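À Illholm, la cellule de tri s'offre une révision et un serre-joint

Publié le 3 octobre 2026, rubrique Ateliers et machines

La cellule de préhension de l'atelier Sunley, à Illholm, a repris du service cette semaine après l'entretien le plus long de sa courte carrière. Le compteur affichait 1 711 heures. Le carnet de maintenance, lui, prévoyait une visite toutes les 1 000 heures, disposition que tout le monde connaissait et que chacun pensait appliquée par le collègue d'en face.

Le motif officiel de l'arrêt tient en une ligne : « dérive en fond de bac ». En clair, le bras descendait chercher un objet et se refermait quelques millimètres à côté, avec une assurance qui forçait le respect. L'équipe a d'abord soupçonné le logiciel, comme le veut la tradition. Elle a ensuite soupçonné la mise à jour du logiciel, puis l'éclairage, puis l'équipe du soir. Au bout de deux jours, quelqu'un a posé la main sur le bac et constaté qu'il bougeait.

Le bac en tôle repose en effet sur une table en bois, solution provisoire adoptée en mars et reconduite depuis sans débat. À force d'être effleuré par la pince, il avait pris ses aises. Le bureau d'études a proposé un bridage usiné sur mesure, avec plan coté et délai de livraison à l'avenant. L'atelier a ouvert un tiroir et en a sorti un serre-joint. Le plan coté est toujours en cours de validation.

Restait à s'occuper du faisceau de câbles, qui court le long du bras et tourne avec lui autour de l'articulation. C'est la partie ingrate de toute cellule de ce genre : trop tendu, le câble tire sur les connecteurs ; trop lâche, il finit par visiter le bac avant la pince. La procédure retenue consiste à amener chaque axe en butée, à vitesse réduite, en regardant où va le mou. Les attaches fatiguées sont coupées puis remplacées l'une après l'autre, et l'on recommence. Trois reprises ont été nécessaires. La deuxième avait donné un résultat superbe, à condition que le robot ne bouge pas.

Pour les tuyaux, la consigne est plus simple encore : une boucle assez large pour accompagner le poignet, assez courte pour ne rien accrocher au passage, et un coup d'œil aux raccords à chaque prise de poste. La case correspondante a été ajoutée à la fiche du matin. Elle est déjà cochée jusqu'à vendredi prochain.

Vient enfin le réglage de la pince. Les doigts métalliques sont démontés, nettoyés, remontés, puis l'on refait le point de référence par rapport au fond du bac. L'essai de réception se déroule avec des objets choisis pour leur mauvais caractère : du rigide, du mou, du rond qui roule et du poilu qui se dérobe. Le protocole Wukadcombe, document interne de 40 pages dont l'auteur a depuis changé de service, exige 100 prises consécutives sans reprise manuelle. Il ne précise pas ce qu'il faut faire à la quatre-vingt-dix-neuvième quand elle échoue. L'atelier a tranché : on recommence à zéro, après le café.
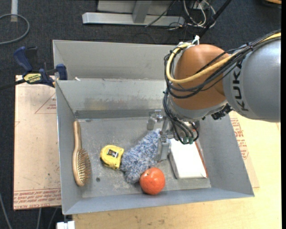 Le bras KUKA au-dessus du bac d'essai, à Illholm, pince au contact d'un accessoire pelucheux. En haut à gauche, le serre-joint.

Au total, la réception aura demandé 361 prises, séries interrompues comprises. Les objets ronds à peau brillante ont été les plus coûteux en patience, le programme ayant longtemps hésité entre les saisir et les pousser poliment contre la paroi. Un abaissement de la vitesse d'approche a réglé l'affaire. Les brosses à manche fin, redoutées de tous, sont passées sans incident, ce qui a légèrement vexé la personne qui avait préparé un programme spécial.

Le fournisseur de la pince, la maison Li, recommande désormais un contrôle du serrage toutes les 500 heures. La recommandation a été imprimée, plastifiée et accrochée à l'armoire électrique, par-dessus la précédente.

La cellule tourne de nouveau en deux équipes. La prochaine visite est inscrite au planning, cette fois avec un nom en face. Le remplacement de la table en bois fera l'objet d'une réunion, dont la date reste à fixer.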